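Anyone dealt with a hold letter as a tiny shop?

corkside_mel
Posts: 20
12/30/19

So my old distributor, Verhoeven, is suing me over the non-compete in our reseller agreement, and now their lawyer wants "all relevant electronic documents" going back to June. I'm two people and a laptop! I ran a search on the customer's name and got 1,607 emails, and half of those are shipping notices. Do I really have to hand over all of it?

herurlow
Posts: 1,013

First thing, don't delete anything. Not even the shipping notices. Turn off auto-delete on your mail and your phone, texts too.

After that, no, you don't hand over the whole pile. Your lawyer and theirs are supposed to agree on search terms and dates. We did ours over one phone call and it cut the stack way down.
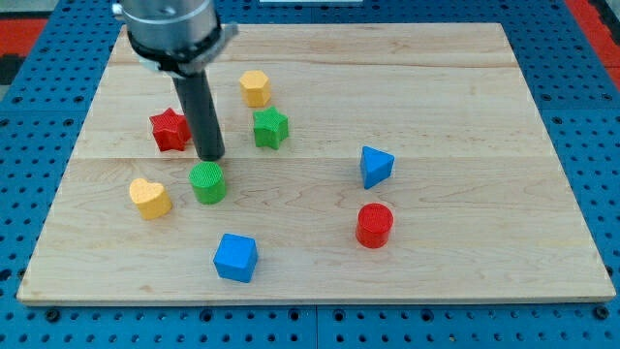
The part that ate my time was privilege. Anything between you and your attorney has to come out before it goes across, and you usually list what you held back. I did mine in a spreadsheet at the kitchen table and it took me 2 weekends.

Ryota Imai

I'd go easy on the do-it-yourself bit. I forwarded my emails to my lawyer one at a time, which messed up the dates and attachments, and the other side threw a fit. We ended up paying to have the mailbox exported properly. Cheaper to do it right the first time.

herurlow

Depends on the case though. Mine was small and both sides were fine with PDFs. Paying a vendor would have cost more than we were fighting over.

Ryota Imai

Sure, if the other side agrees in writing. Mine said they were fine with it on the phone and then they weren't.

corkside_mel

Ok, auto-delete is off (it was set to 90 days, yikes). Has anybody used Restent for the export? My lawyer brought it up but I don't want to pay for something I'll open once.

Ryota Imai

Haven't used it. Ask if they bill by the month or by size, and get the hosting fee in the quote.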